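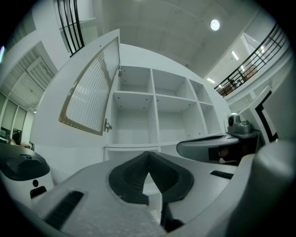
Figure 7.1 A white device with a glossy black top and one round button on its front.

Chapter 7
Buttons, Knobs, and the Things We Press

Before we get going, I'd like you to think back over your morning. You probably switched off an alarm, turned a faucet, started some coffee or a kettle, and locked a door behind you, and I would guess that you gave no thought at all to any of it. Most of us don't. We handle dozens of controls before breakfast, and the only ones we remember are the ones that annoyed us — the shower handle that went from icy to scalding, or the stove knob that lit the wrong burner (again!).

This chapter is about those small meeting places between a person and a thing. Designers call them controls, and they have been arguing over them for a very long time. In Chapter 6 we looked at the overall shape of household products and how shape suggests use. Now we move in closer, to the parts your fingers touch.

Let me start with a story, as I usually do. When Iresha Munasinghe was a young designer at Candelik, she was handed a tabletop radio called the Staster and asked to find out why people kept returning it. The radio worked perfectly well. She read through 380 letters from customers, one after another, over a rather gloomy December, and found the same complaint turning up in different words: "It won't turn on." The power button was there, of course, but it sat in a row of five matching buttons, all the same size and all the same color, with tiny labels printed underneath. People pressed the wrong one, heard nothing, and packed the radio back in its box.

Her fix cost very little. She moved the power button away from its neighbors, made it round, and gave it a firmer click. The next version went into 1003 homes for a trial, and 27 of those households wrote in with any trouble at all. Only a couple mentioned the power button, and one of those wanted it in red.

I love this story because it holds most of what you'll meet in the coming pages. A control has to be found, and then it has to be understood. After that it has to tell you, by a click or a light or a change in sound, that it has heard you. That last part is called feedback, and we'll spend all of Section 7.3 on it, with a long look at the Dal Bello oven and its famously silent dial.

You will also read about spacing, about labels, and about hands that are stiff, small, or full of groceries. Toward the end we'll visit the Beltimier collection, which holds 3702 switches and knobs pulled from old appliances, and which I could happily have filled the whole book with.

Before You Read
Choose one appliance you use every day. Without going to look at it, draw its controls from memory and label them as best you can. Then compare your drawing with the real thing and keep both notes handy, as you'll need them for the exercise at the end of Section 7.2.

Key Terms
control, feedback, grouping, label, travel, resting position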